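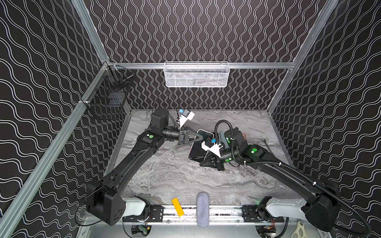 Inventory, Friday

The inspector for Hourani opened the file at 2 p.m. Claim 139 covered property left at the Flaltden ferry office. The form allowed 35 minutes per claim.

Item one was a phone, black screen, thin rose-gold edge along the bottom. The inspector entered the edge color and left the owner field blank. Item two was a phone with a copper or rose-gold frame and a small blue button on the side. Item three was a light blue case, empty, with two lens openings, one above the other. 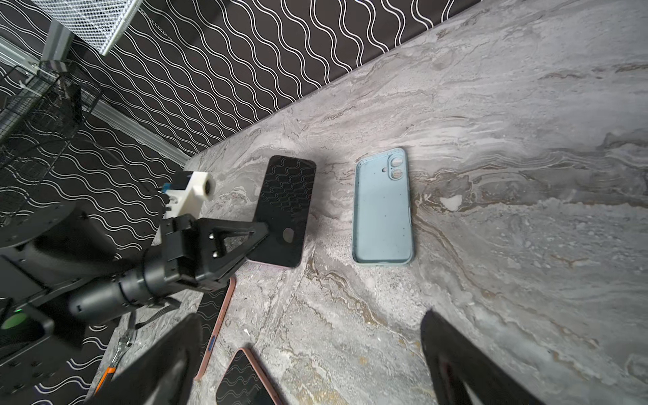 Matching

The claimant in Stivismont had reported one phone in one case. The form had no line for a second phone. The inspector called the Jokico desk and was told to record the extra item as packing material.

The inspector wrote "packing material," read it back, and struck it out.
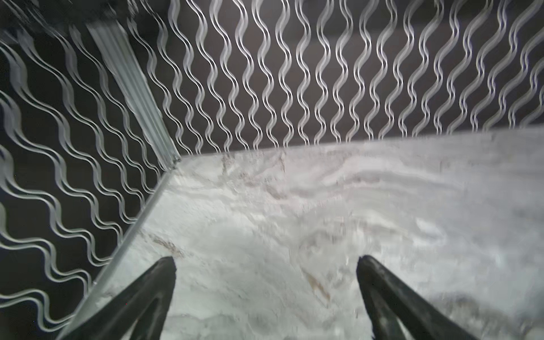

The correct entry took longer. It needed a new claim number, and a new number needed a claimant. The inspector typed in the address of the ferry office, set the second phone's status to "waiting," and moved the case to the same page. The time was 2:41. The inspector logged the overrun and opened the next file.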